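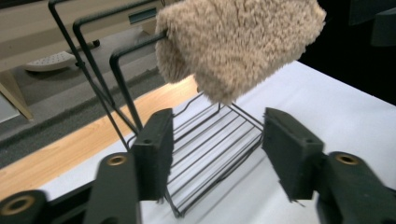

How I swap the finger pads on a hand-held gripper

I've been putting this page off because changing pads sounds like a job that doesn't need a page. Then Jarmo Miettinen asked me how I do it, I started typing a quick reply, and it got long. So here you go, Jarmo – and anybody else with a drawer full of worn pads!

My gripper is one of the Clekitz hand-helds, the kind you squeeze to close the two arms. It goes through pads at a steady pace. Yours may have different screws or a different pad shape, but the order of work should carry over fine.

When to change them

I look at the edges first. A bit of fraying or roughness is normal and I leave it alone. What I care about is the flat face, the part that meets the object. If it has gone shiny, or I can feel a groove with my fingernail, the pad comes off. Thin wire is the worst for grooves, in my experience. An afternoon of picking up and putting down a wire rack marks a soft pad more than a week of boxes does.

I also change both pads together, always. I tried saving money by doing one at a time and ended up with a gripper that twisted everything slightly to the left (it took me two evenings to work out why).

What you need

A small hex driver that fits your pad screws properly
A new pair of pads from the same batch
Rubbing alcohol and a lint-free cloth
A dish for the screws
A strip of plain paper

Taking the old pads off

Put the gripper down on a light-colored table with the arms open. Dropped screws show up much better on white, and mine do get dropped. Mark the old pads L and R on the back as they come off, so you can compare the wear afterward.

Ease the screw out slowly. If it won't move, press the driver in hard and give it a tiny turn the tightening way before you try again. Please don't pry at the pad with a screwdriver! I did that to an arm once and the scratch is still there.

Wipe the mounting faces with alcohol and let them dry. Any crumbs of old rubber left behind will tilt the new pad, and you'll be chasing that tilt for the rest of the day.

Fitting the new ones

Start the screws by hand and leave them loose enough that the pads can still wiggle. Now close the gripper gently so the faces meet and settle against each other. Hold it closed, snug one side, then the other, then go back and finish both. Snug is enough – a squashed pad bulges in the middle.

Now the paper. Close the gripper on the strip and tug it at the top of the pads, then at the bottom. The drag should feel the same. If it slips out at one end, loosen, close, and snug again.

Trying it out

My test is a fuzzy cloth hung over a wire rack. Oluwatosin Tamuno got me onto this, and I haven't found anything better. I lift the cloth off the loop and drape it back, 10 times, then do 6 lifts of the rack itself by one of its wires. The cloth is all curly pile, so a pad that isn't closing evenly tends to grab a few curls and drop the rest. The wire is fussy about tilt and will roll or swing if the faces aren't parallel.

If the cloth is fine and the wire rolls, go back to the paper strip. If both are bad, check that you haven't put the pads on upside down. (Yes, I have.)

While you're in there, wiggle each arm at its pivot and feel for play. I do mine every August whether it needs it or not, and I write the date on a bit of tape stuck inside the case lid, next to the pad batch number. The current pair is batch 2527, and so far the faces are still nice and dull.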